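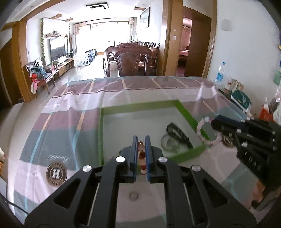 Siham Lahlou told us after her first visit that she'd slept through until 7 a.m. and hadn't even thought about her neck until lunch, and would we please never move away from Laslow Street. We haven't, and we don't plan to!

About Us | Our Studio

Atgate Acupuncture is a small, friendly practice that started out with one treatment table and a borrowed kettle, and somehow (we still shake our heads over it) we've been able to look after 379 of our neighbors since then. Most come to us for headaches, sore backs or poor sleep, and plenty come simply because a sister or a coworker wouldn't stop talking about it.

A first visit runs 80 minutes, and a good part of that is just talking, so please bring your questions, your list of medicines and a pair of loose pants. Follow-up visits are shorter, with 30 minutes of quiet rest once the needles are in. If needles make you nervous, tell us, and we'll start with one or two and go as slowly as you like. Parking is behind the building, and the door on the Fosell side is the one without steps.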